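The Town Should Pay for Its Small Museums Before They Ask

Every few years a public body rediscovers its small museums, usually at the moment one of them is preparing to close. A statement of regret is issued, a one-time grant is found, and the matter rests until the next closure. The Rothe valley has been through this cycle more than once, and the closing of the Ondoneo local history rooms should persuade the county to adopt a different practice.

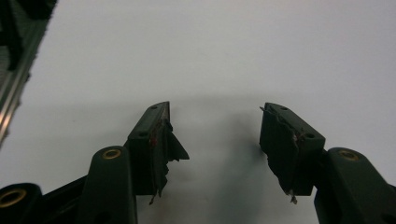

By Mireille Astbury

The case for regular funding rests first on the nature of the work. A local collection is made up largely of ordinary things: school photographs, shop ledgers, parish maps, prints given by families who had no room for them. Such objects seldom draw visitors from far away. Their value lies in being kept near the people who can still identify a street or a face, and that value declines each time a box is moved to a distant store.

The Ondoneo rooms held roughly 2,000 items when they closed. Of these, 900 had been fully cataloged. The remainder went into storage with handwritten labels, and it is unlikely that the knowledge needed to describe them properly will be available in ten years. An emergency grant can pay for crates and a van. It cannot buy back the years in which the cataloging should have been done.

Project funding, which the county has long preferred, makes this problem worse. A museum that must apply anew each October will naturally propose what is new: an exhibition, a trail, a printed guide. Repairs to a roof or the steady replacement of worn frames rarely win an award. The Conen Mill museum has received support for 4 exhibitions under the present scheme, while its reading room has remained shut for want of heating.

Opponents of a standing grant raise a fair objection. Public money given without competition may protect institutions that have ceased to serve anyone, and the county has a duty to guard against this. The proper safeguard is inspection. A museum in receipt of regular support should open its doors for a stated number of hours, publish its accounts, and show that its catalog is growing. These are modest conditions, and any well-run collection should be able to meet them.

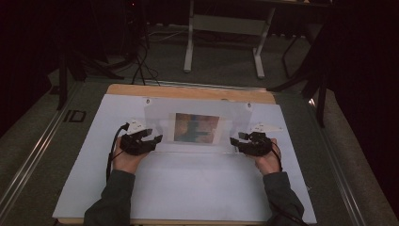
What a Standing Grant Would Require

The county need not begin with a large program. A fixed annual payment, set for five years and tied to opening hours, would allow a museum to employ one person on a regular basis – even part-time. The neighboring district of Kuner adopted such an arrangement and now keeps its town collection open for 400 hours a year. Its exhibitions are plain and its building is shared with a library, yet residents know when they may visit.

Councils should also agree in advance on what happens when a museum does close. At present each case is settled in haste, and donors often learn of the outcome after their gifts have left the district. A written policy on the return and transfer of objects would cost very little. The county should adopt one this year, and it should apply to the Ondoneo collection while the boxes can still be traced to the families who gave them.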